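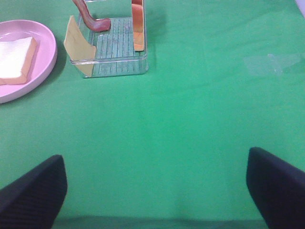 Gwion Prosser wondered whether you could get away with one coat of milk paint on a kitchen table, and I'd love to hear from anyone who has tried it! I have the same job coming up. My table is an old pine one that came out of a house on Gashi Street, bare wood on top, old varnish on the legs. I want it a proper cheerful green. The paint I have is the Kunley powder that you mix yourself, two bags of it in the same shade. Do I need to sand the whole thing? Does the top need a sealer if we eat on it every day? And how do you keep the color even from one batch to the next? My test board came out lighter at one end and I can't work out why.

Posted December 18, 2020

Aiman Saragih

Oh, you are going to have so much fun with this. I have done 7 pieces in milk paint now and I still get excited opening a bag.

One coat, no. Not on bare pine. The wood drinks the first coat and you get a thin, streaky wash (pretty in its own way, but you said proper green). Plan on two coats and keep enough powder back for a third on the top.

Bare pine only needs a light go with 220 grit and a wipe with a damp rag. The varnished legs are a different story. Milk paint wants to soak in, and on old varnish it can flake off in chips the size of cornflakes. Either strip them or stir a bonding agent into the first coat. I sanded mine back by hand one April over two weekends, radio on, and it was lovely.

For the uneven color: the pigment sinks. Stir every few minutes while you work, right down to the bottom of the jar. I'd also shake both bags of dry powder together in a big bucket before you add any water, then mix from that, so every batch starts out the same. Warm water, equal parts to begin with, let it sit and then strain it through an old stocking. Mix only what you'll use that day. It goes off overnight and it smells like it!

Yes, seal the top. Hemp oil looks gorgeous and deepens a green beautifully, but for daily meals I'd go with a water-based clear coat, three thin layers, and give it a couple of weeks before you put hot dishes down. Use trivets anyway. Test the clear coat on your sample board first, as some of them shift the color a bit.

Please come back and tell us how it turns out.

edano_524

just use latex. milk paint is a pain and it costs more. I did my mom's table with leftover porch paint and a roller and it's been fine, a little sticky in summer

Gwion Prosser

Seconding Aiman on the stirring. I ended up doing two coats on mine after all, and the second one made a huge difference. Get a decent brush too. I used a Pristent two-inch angled one, and long strokes with the grain, end to end, without going back over paint that had started to dry. Going back over it is how I got my pale patches the first time. A quick rub with a brown paper bag between coats takes the grittiness right off.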